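I've been putting off writing this one, mostly on the grounds that house rules aren't very exciting, but three people asked for ours after the April meet-up and I promised, so here goes. These are the rules we work by when we've got two arms sharing one table, picking parts out of trays and putting them together as a kit in the middle. Some came out of the proper safety standards (which you should read, all of them, even the dull annexes) and the rest are just habits we picked up the hard way.

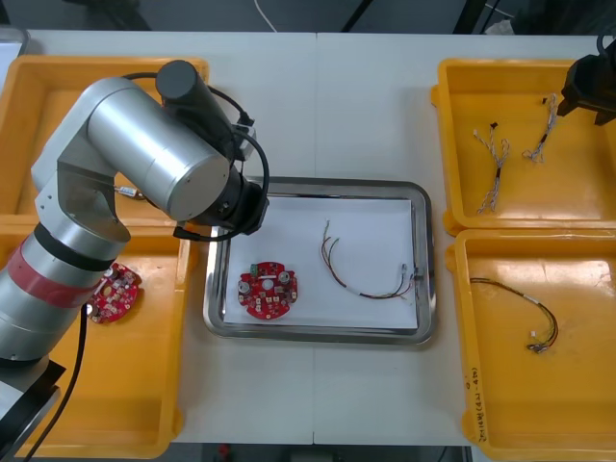 Declan Dunne

Rule one, then: every part has a home, and the home doesn't move. Boards in their bins, harnesses in theirs, the kit tray in the middle. It sounds so obvious that we didn't bother writing it down for ages, and then one evening I nudged a bin over to make room for my tea and spent the next hour blaming the calibration. Now we have a layout sheet, and if you shift something you sign the sheet. I have signed it more than anyone.

Rule two is about whose turn it is. When we started on the Firkik job both arms were allowed over the kit tray whenever they fancied, and we trusted the software to sort it out. It mostly did! But "mostly" is a horrible word when there are two grippers and one small tray. So now the middle is a shared zone, one arm at a time, and the other one waits on its own side until the zone is released. It costs us a bit of time on each kit and I don't miss it at all.

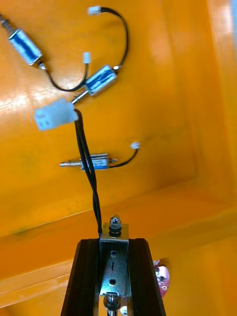 Cables are the bit I get most worked up about, so bear with me. A solenoid is a nice solid lump that you can grab all day long, but it comes with a tail, and the tail goes wherever it likes. Our rule is that you pick by the body and never by the wire. After the pick you lift slowly, stop, and check that nothing else is coming along for the ride before you travel. Brennan, the outfit I used to do odd jobs for, had a limit of 3 failed picks before the cell stopped and called a person over, and I've pinched that wholesale. Letting a robot try again and again sounds harmless until it's dragged a plug across everything else in the bin.

Then there's boards. Hold them by the edge, keep clear of the capacitors, and don't stack them. We also leave a finger's width between them so the gripper has somewhere to go, or at least that's the rule. I'm not going to pretend it's always followed to the letter.

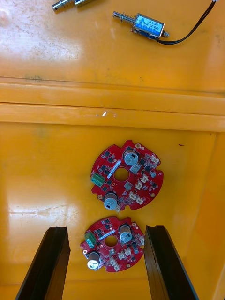 Boards and solenoids sharing a tray.

On speed, we run at 200 millimetres a second whenever anyone has the guard open for teaching, and whoever is inside holds the pendant. Not the person next to them, not "just a sec while I grab a screwdriver". I picked up a lot of good sense on this from a course at Ulon, where they made us practise hitting the stop with our eyes shut. Very silly, very useful, and I'd do it again tomorrow.

Last thing before the checklist: log the boring runs as well as the bad ones. We kept notes on more than 24 kits before we spotted a pattern in the dropped harnesses, and we'd never have found it from the failures alone.
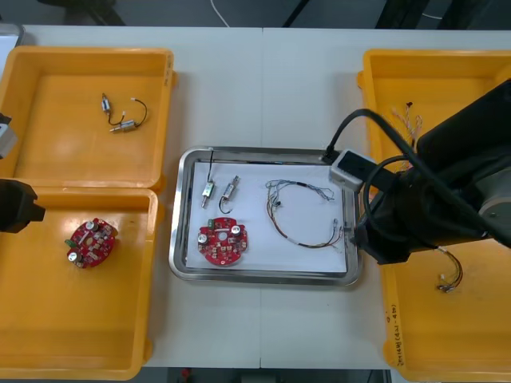

The checklist we tape to the guard

Layout sheet matches the table.
Paper liner flat in the kit tray.
Arm cables free to move through the whole reach.
Both stop buttons tested, by pressing them.
Shared zone switched on in the program (yes, look, don't assume).
Fingers wiped and tight.
Name in the log.

If you've got a list of your own, stick it in the comments, especially if you handle anything floppy. I'm writing up the gripper fingers we got from Clulletti next, once I've found where I put the drawings.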